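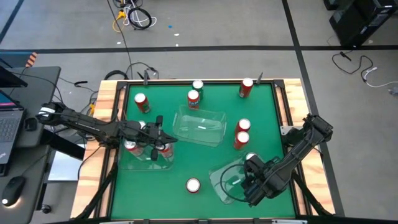

Photo: Marijke Van Acker

Workshop members teach two robot arms to sort cans

March 29, 2018
By Joanne Bainbridge

Members of the Letholm shared workshop are building a two-armed sorting table that they hope will be able to put drink cans into bins without help by the end of April.

The table has one black arm on each side, reaching in over a green mat. Cans are spread out on the mat between three clear plastic containers, and the arms are supposed to pick them up one at a time and drop them in. The work is being done by a group of members led by Edgars Raudsepp, a retired elevator mechanic, and Jasmina Krasniqi, who writes software for a dental supply company.

The project is called Cenberg, after the street where the group first met. It started last fall as a one-arm build in Raudsepp's garage and moved to Letholm when the second arm was added.

"I had no room left for the car," Raudsepp said. "The second arm needed its own side of the table, and you have to be able to walk all the way around when something gets stuck."

The group has spent $783 on the table itself, including the mat, the black metal frame, the clamps and the cable. The arms were bought used and paid for separately by the members. Letholm charges the group $30 a month for the floor space.

Krasniqi said the hardest part has been the containers. A can standing upright on the mat is fairly easy to grab from above. Getting a gripper down inside a container and out again is harder, and clear plastic is difficult for the software to see.

"It knows where the can is. It doesn't always know where the wall of the bin is," she said. "We have cracked two bins. The ones we have now are a bit heavier."

Cans lying on their sides are another problem. They roll when the fingers touch them, and the arm then closes on nothing. The group has tried slowing the last part of the movement and says this has helped, though it makes each pick take longer. A full run with both arms can now take up to 28 minutes, counting the stops to fix mistakes.

The members are recording each run on a laptop kept on the desk next to the table. They want 600 recorded picks before they change anything in the control program. Riet Dierckx, who keeps the log, said they are a little more than halfway there. Runs in which a person had to reach in and move a can are marked and left out of the total.

At present the two arms do not share work very well. Each one has its own half of the mat, and a can near the middle may be left alone by both. Krasniqi is working on a rule that gives the middle cans to whichever arm is free first. Until that is tested, the arms are kept at low speed, and one member stands at the stop switch whenever both are powered.

Raudsepp made new mounting plates for the arm bases after the first set bent under load. He cut them on the workshop's band saw and drilled them by hand. The drawings are in the project folder at Letholm, and he said anyone with a similar table is welcome to copy them. The holes on the left plate are slightly off, and he plans to redo that one.

The group has no plans to sell the table. Dierckx said a local snack bar, Beltetti, has asked whether it could sort returned cans by color, but the members have not agreed to anything. Sorting by color would need better lighting than the workshop has now.

The table can be seen during the open evening at Letholm in April. Visitors will be asked to stay behind the line on the floor while the arms are running. Members who want to join the build should speak to Dierckx or leave a note in the Cenberg tray by the front door. Experience with wiring is useful but not required.

Related items
Bakker donates drill press to Letholm wood room
Sign-up opens for beginner soldering class
Home-built weather station back online after repair
New opening hours for the metal shop

Contact the newsroom | Copyright 2018 | Back to top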